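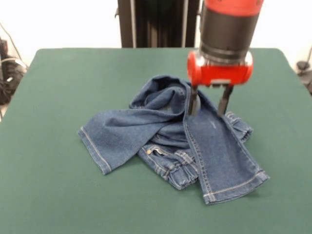
Stuvby garment cell, denim heap on the green table, gripper at the fabric.

Stuvby two-finger garment cell: product page and SAFETY NOTICE (grip hold fault)

Status: on sale, shipping with the new finger firmware from November. Units already out there need the fix below. Please read before you power up again.

What's happened

Gripper can let go late. You press stop, arm stops, fingers stay shut on the cloth. Normally they open when you hit release on the pendant. On affected units release does nothing for up to 2 seconds and then the fingers snap open at full speed. Anyone with a hand in there tugging at the cloth gets a nasty surprise.

Reported first by Gyula Takács at the Deák sorting hall on a Thursday, late shift. Trouser leg caught, he pressed stop, pulled, nothing, pulled harder, fingers flew open and caught his knuckle. Bruise, no break. Second report from the Clovow returns depot, same thing with a heavy jumper, no injury.

Heavy cloth seems to bring it on. Denim is worst. Thick seams, gathered cuffs, anything bunched up so the fingers close on several layers. The motor current stays high, controller reads it as a jam and queues the release command instead of running it. We have not seen it with shirts or tea towels, but do the update anyway.

Which units

Gripper serials 249 to 326 inclusive. Number is on the underside of the controller box and on the delivery note. Outside that range you're fine, no action. If you bought second hand and the label's gone, ring us, we can read it off the log file.

What to do now

- Stop running denim, canvas, towelling and quilted stuff until updated.
- Keep hands off the cloth after a stop. Wait for the fingers to open by themselves. If they don't, isolate the power at the wall, then use the hand crank on the side of the gripper.
- Do not pull. Do not lever the fingers apart with a screwdriver (one customer did, bent the left one, not covered).
- Put the yellow card from the starter pack next to the stop button. PDF copy on the downloads tab.
- Load firmware from the Vovomura service stick. Takes a few minutes, arm parked, nothing on the table.
- After updating run the cuff test, see below.

Cuff test

Use a garment with elasticated or gathered cuffs, jogger style jeans are ideal. Drop it in a heap, don't lay it out neat. Guard closed, reduced speed. Bring the gripper down over a cuff, close, lift a hand's width, press stop, press release. Fingers should open straight away and gently. Repeat on a seam and on the waistband. Any delay at all, lock the cell off and send us the log. 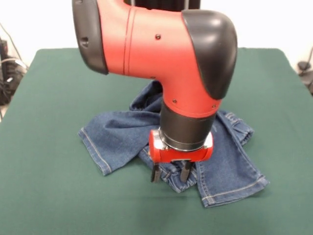 Fingers over a ruched front cuff, jeans heaped as for the cuff test.

Gizella Vass on our service desk is handling all of these herself. Give her the serial, the firmware version off the start screen and what fabric you were running. She'll want the log aswell, so don't wipe it. If you can't do the update on site we send a swap controller, you post the old one back in the same box.

About the cell

For picking single garments out of a mixed pile and feeding a sorting line or a folding station. Sold as arm, gripper, controller and covered table, or without the table if you've already got one. Cloth top stops light items skating about when the fingers come down. Standard fingers suit most clothing, narrow ones available for socks and baby wear.

In the box: arm, gripper, controller, pendant with stop button, cable set, yellow card, spare finger pads. Guard panels ordered seperately and you do need them.

Warranty: 2 years on arm and gripper. Pads and table cloth are wear parts. Doing the firmware update yourself doesn't affect the warranty. Opening the gripper body does.

Orders

New orders go out with the fix already loaded and a signed cuff test sheet in the lid. Bit of a wait on narrow fingers at the moment. Price on request, education discount still on.

Been hurt or had a near miss with one of these? Fill in the incident form on the support tab even if it was minor, and leave the cell switched off until Gizella has rung you back.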